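5.3 Setting up the wrist view before you run a tidying plan

If you have come straight from section 5.2, your arm is homed, the Flosteo control panel is showing a green bar, and you are probably itching to press Run. Please give this part a few minutes first! Most of the calls Wubit Tesfamariam takes on the support line come down to a wrist view that was never properly set up, and it is a much nicer job to do now than halfway through a basket of laundry.

You will need the basket, two or three pieces of clothing you don't mind having picked up many times over, and something soft for them to be placed on or taken from. A sofa or an ottoman is fine. Bright clothing is easier on the segmenter than gray on gray, so save the gray socks for later.

1. Open the Bandislow planner and choose View, then Wrist. Wait for the picture to settle. The first few seconds after start-up are often darker than the rest while the exposure adjusts.

2. Jog the arm until both fingertips can be seen with a gap between them. Both fingers should come up from the bottom of the view. If only one shows, go back to the mounting steps in section 3 and reseat the camera.

3. Click Mask Fingers. The planner draws an outline over each finger and ignores everything inside it from then on. Drag the outline out a little if it cuts into the finger, and do be generous near the tips, where the recessed inner faces are dark and the automatic outline tends to stop short.

4. Move the arm to a few different poses and click Keep View at each one. Try to include the basket, the upholstery and some open floor among them, even if no single view has a good look at all three.

Wrist views with the gripper open and the red clothing nearby:
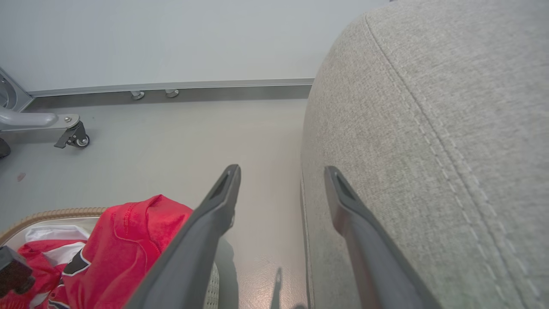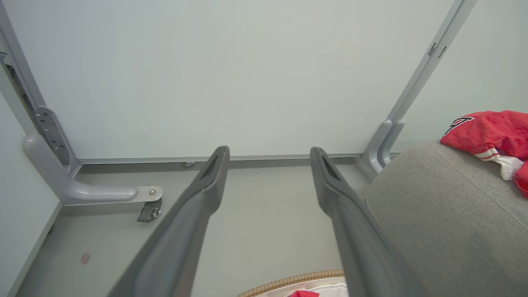
5. Open the Labels tab and go through the views you kept. Draw one region for each surface the planner may use: Container for the basket, Soft Surface for the furniture, Floor for the floor. Anything you leave alone is treated as Keep Out, and that suits walls, panels, frames and casters very well.

Note: Label the clothing as Cloth and nothing more specific. It is tempting to make a separate region for every stripe, logo and seam on a printed shirt, but the planner will then believe there are several small objects lying side by side and will try to pick up a stripe. Marius Ursu lost most of an afternoon to this in our own shop, and he wrote the labeling tool.

6. Set the depth grid. The default is 81 cells, and it is quick enough for following the live view. For grasp planning, switch to 1,296 cells under Advanced, and expect the preview to feel slower. You can switch back whenever you like and your labels will stay put.

7. Click Test Plan. The arm stays still during this step. The planner draws its proposed path over the view as a blue line, with a small cross where it means to close the fingers. The cross should sit on a fold of cloth and well away from the basket rim. If it lands on the rim, raise the Rim Margin setting by 2 and test again.

Caution: Shiny floors can fool the depth estimate. A bright reflection may show up in the grid as a hole, and a dark shadow may show up as an object. If you see either one, mark the patch as Floor by hand before you go on.

Caution: Keep your hands out of the work area once you leave Test Plan, and have the stop button where you can reach it without leaning across the arm.

8. When you are happy with the path, click Save Profile and give it a name you will recognize next month. Profiles belong to one camera position, so if you loosen the wrist mount, even by a hair, repeat steps 2 and 3 before using an old one.

If the planner shows error 121 at this point, it has found cloth but no Container region to put it in. Go back to step 5 and check that the basket is labeled in at least one view. The message clears by itself after you save.

Continue with section 5.4, Running at reduced speed.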